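The Color That Is Supposed to Make Me Happy

January 10, 2026
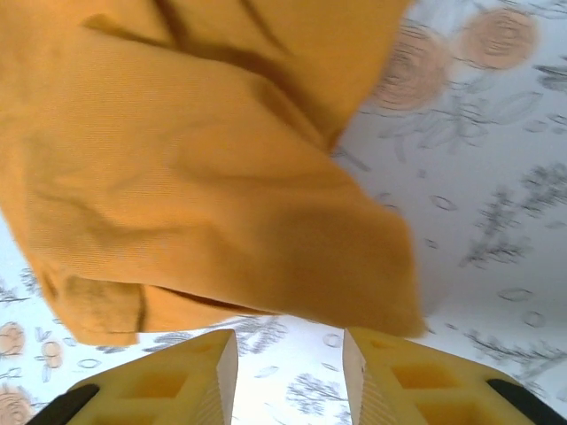 Mustard yellow, with the folds left in.

Every January somebody tells me what color I ought to be living with. This year it has been yellow. Warm yellow, specifically, the kind that goes by mustard or ochre or "harvest" depending on how much they want for it. My sister sent me three articles before the tree was down. According to all of them, yellow lifts the mood, wakes up the appetite and makes a north-facing room feel bigger. One said it helps with concentration as well.

I have questions.

I've been reading this stuff for 10 years, first because I was painting a rental and later out of plain stubbornness, and the claims never seem to come from anywhere. "Studies show" is as far as most of them get. When there is a link, it goes to another article, which links to a paint company's blog, which says that studies show. I followed one of these chains last week through 5 pages and ended up at a quiz about which citrus fruit I am. (Grapefruit.)

Blue is supposed to be calming. Fine, but so is a nap, and the bank that turned me down for a loan was blue from the carpet up. Red is supposed to make you hungry, green is supposed to make you creative, and the same green was supposed to make you restful when I painted the hallway. I doubt a color can do all that to a person who is mostly looking at her phone.

My friend Ehsan Kiani, who paints houses and has heard every version of this, thinks people pick the color they liked anyway and go find the reason afterward. He had a customer in Witden who wanted her whole downstairs redone in a yellow called Catacutan because it would help her husband sleep. Did it? Ehsan never heard. She did call back to have the trim done, so make of that what you like.

What bothers me is the money. A single color consultation at Fadov, the studio downtown, runs $145, and for that you get a sheet of paper with your "emotional palette" on it. I've seen one. It could have been anybody's — warm neutrals, one brave accent, avoid gray. Horoscopes are cheaper.

I'm not claiming color does nothing. Walk out of a beige waiting room into a garden and of course you feel it, though I'd give the garden most of the credit. And I do like mustard, as it happens. I liked it when it was my grandmother's kitchen and everyone said it was ugly, and I expect to like it in 2 years when the same websites tell us to paint over it.

So I'll be keeping my white walls, which I'm told are making me anxious. The radiator in the front room has been banging since Christmas, and I'd look there first.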